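Wrist camera tracking drops out when there's nothing in view
Đức Vi
3 comments · 2 shares

I'm writing the visual odometry for our arm at Flatbridge and the wrist view keeps killing it. With the basket in view I get 300 features, nearly all of them on the weave.

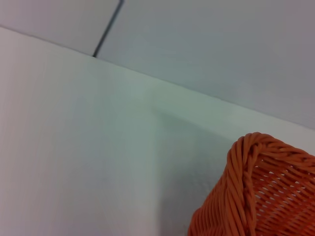

Orange basket at lower right, white tabletop and a pale gray wall with one thin dark line for the rest.

Then the arm swings away and I'm down to 8, so the pose estimate drifts off and the planner refuses to move. I've already dropped the corner threshold as far as it'll go.

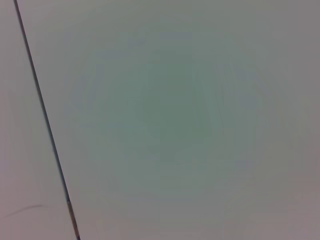 I don't want to stick markers all over if a software fix exists. Any ideas?

Agathe Bodin
14 shares

Don't lower the threshold, you're just tracking sensor noise! Use the joint encoders for the pose (you have them, right?) and let vision only correct it. I skip the visual update any time I have fewer than 16 inliers, and inflate the covariance until they come back. Line features help too, one long straight edge pins down more than you'd think, though it tells you nothing about sliding along it. Check your hand-eye calibration first or none of this will work.

Cường Đào
0 shares

had same thing, turned off auto exposure and it got a bit better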